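From: Amparo Manzano
To: hiltcombe-civic list
Date: 10 Jul 2026
Subject: Re: Montoya's "Fresh Start" statement on the Skorkport road

Estíbaliz Figueroa wrote:
> Sharing this for those who don't get the campaign emails. Eusebio
> Montoya put out a statement last night saying that if he is elected
> mayor he will finish the Skorkport road in his first 100 days, with no
> new taxes. He also says the current council "has had the money all along
> and sat on it." He names Reddy ward as the place that has suffered most.
> I think it's the strongest thing he has said so far and I'd like to know
> what people here make of it.

Thanks for posting it, Estíbaliz. I read it twice and I'm less taken with it than you are.

Start with the 100 days. The road isn't half built and waiting for a push. The stretch past the Stimwood turn hasn't even been surveyed, and the last time anyone put a survey out to bid it took from March until the first frost to get a signed contract. I don't see how a new mayor skips that. If he means he will start the road in 100 days, he should say start.

Then the money. "Had it all along" is doing a lot of work in that statement. What the council has is a reserve, and part of it is already promised to the drainage work in Reddy, the same ward he says he is worried about. Is he taking it from there? He doesn't say. I wrote to his office and asked which line of the budget he had in mind, and got back a form letter thanking me for my enthusiasm. I had not expressed any.

He also says 400 households signed the petition. I have a copy of the petition as it was handed to the clerk and it has 193 names on it, and several of those are people at the same address. Maybe there is a later one. If so I'd like to see it before it gets repeated at the debate as a fact.

None of this is a defense of the people in there now. They've had six years to explain why the road stopped where it did and I still couldn't tell you. I asked Fathima Khondokar at the spring forum and she gave me a fair answer about the easement, but she is one member out of the whole council and the others looked at their papers.

What I want from any candidate, Montoya included, is a page with costs on it. Who pays, out of what, and what doesn't get done as a result. His statement runs to five pages and there isn't one dollar figure apart from the filing fee, which he mentions because he is proud of having paid it himself.

I'll be at the debate and I plan to ask about the reserve. If someone else wants to take the petition question, please say so on the list so we don't both stand up with the same thing.

Amparo

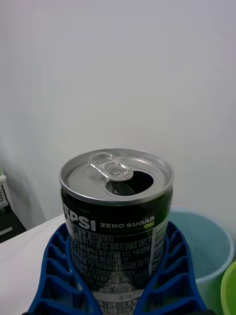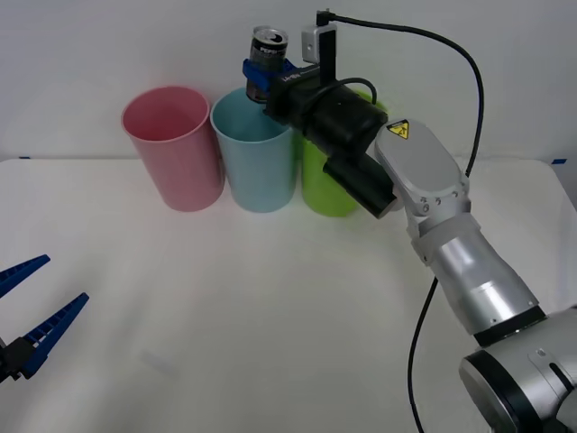
Same table: 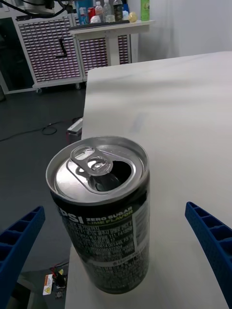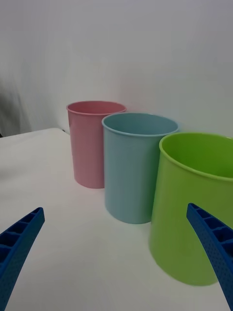 Encarnación Paredes wrote back that she would take the petition question, but that she thought Amparo was being too easy on the council about the reserve. The drainage money was promised two budgets ago, she said, and not a shovel has gone into the ground in Reddy, so Montoya may be wrong about the road and still right that they are sitting on it. She also wants to know whether the debate will take questions from the floor at all, as the notice only mentions written ones.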